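Unit 6: Static Loads on Work Surfaces
Course handout, Furniture and Interior Fittings

6.1 Scope

This unit covers the sizing of horizontal work surfaces under loads that do not move. Vibration and impact are treated in Unit 7. Students should have the section property tables from Unit 3 at hand.

6.2 Types of load

A distributed load is spread over the whole surface or a known part of it, such as stacked paper or a row of books. A point load acts over an area small enough to be ignored in the bending calculation. Between the two is the patch load, where a heavy object stands on a base of known size. Treating a patch load as a point load overstates the bending moment and is acceptable for a first check.

For a simply supported top of span L, the maximum moment under a central point load P is PL/4. Under the same total load spread evenly over the span it is PL/8. Deflection differs in a similar way: PL^3/48EI for the central load, 5PL^3/384EI for the even load.

6.3 Off-center loads

When the load stands at distance a from one support and b from the other, the moment under it is Pab/L. The moment falls as the load nears a support, while the reaction at that support rises. The leg and its joint then have to be checked separately. An object that reaches out beyond its own base also applies an overturning moment to the surface, equal to its weight times the horizontal distance from its center of mass to the center of the base.

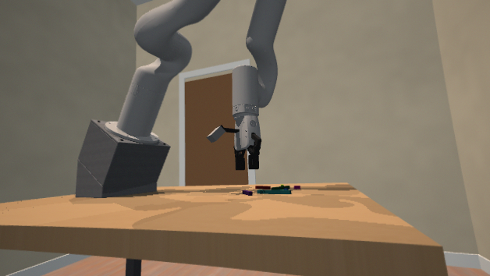
Page last changed: June, revision 2

6.4 Worked example

A top spans 3,000 mm between supports and is 44 mm thick. It carries a single load at midspan. Using the PL/4 expression, a load of 400 N gives a moment of 300,000 N mm. Divide by the section modulus to obtain the bending stress, and compare it with the allowable value for the grade. Repeat with the load at the quarter point, where Pab/L gives 225,000 N mm.

6.5 Creep

Wood under constant load continues to deflect. Multiply the elastic deflection by the creep factor for the service class before comparing it with the limit. The Overgaard tables list factors for dry interiors only; for damp rooms use the Edier supplement.

6.6 Exercises

Redo 6.4 with the top fixed at both ends. State which support condition is closer to the Lalach trestle detail in the appendix. Show all units.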